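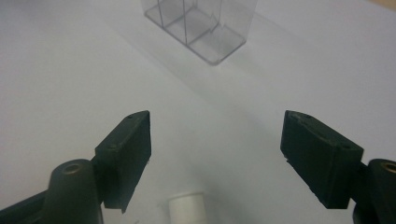

Hand-held grippers: your buying and budgeting questions

I look after equipment buying for our small workshop in Vullport, and since I wrote up our first order I keep getting the same emails. So I've put my answers in one place. I'm no engineer – I'm the person with the spreadsheet!

How many should we order?

Two, if you can stretch to it. We started with one, and the first time a screw worked loose everybody stood about while I hunted for the right driver. A second unit means the work carries on. If the budget only covers one, put the rest into spare fingers and come back for the other next year.

Do the fingers wear out?

They get scuffed and chipped along the edges, and they look shabby long before they stop being any use. I used to panic and reorder at the first scratch (an expensive habit). Now I wait until the faces that meet the object are going. Ours are held on with ordinary screws, so do ask any supplier whether you can change a finger yourself or have to post the whole thing back. Cidolau were happy to sell us loose pairs. Another firm wasn't, and that settled it for me.

What do you budget for the bits and pieces?

I set aside £300 a year for everything that isn't the gripper itself: screws, fingers, paper for the table, and things to pick up. It sounds generous until you've got through a winter on it.

Do we need special objects to practise on?

No, but buy a mix. Clear plastic boxes with dividers inside are cheap and well worth having, as see-through things with thin walls are a proper test for people and cameras alike. Get a few plain, solid things too. I'd buy boxes in packs of 6 and keep the packaging, so you can reorder the same ones later.

What about the table?

Use one you already own. We lay a big sheet of white paper over a wooden one and that's our work surface. Buy the paper on a roll if you've got somewhere to store it – it creases and picks up specks, and you'll want a fresh piece more often than you'd think.
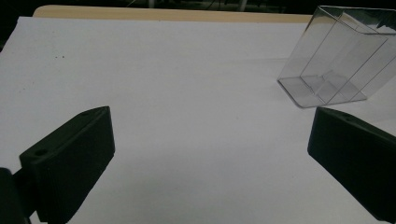
How long does delivery take?

Longer than the quote says. We ordered in June and I'd booked people in far too early, so I now leave a clear gap between the promised date and the first session. Ask whether the fingers ship with the body, too. Ours came in separate parcels.

Should we hire before we buy?

If you can, yes. Qureshi let us hire by the month and took part of the fee off when we bought. Get that bit in writing before you pay a deposit.

Can we claim it through the Clikar scheme?

We claimed for the grippers but the paper and boxes were turned down as consumables. Put them on separate invoices and the form is much quicker to fill in.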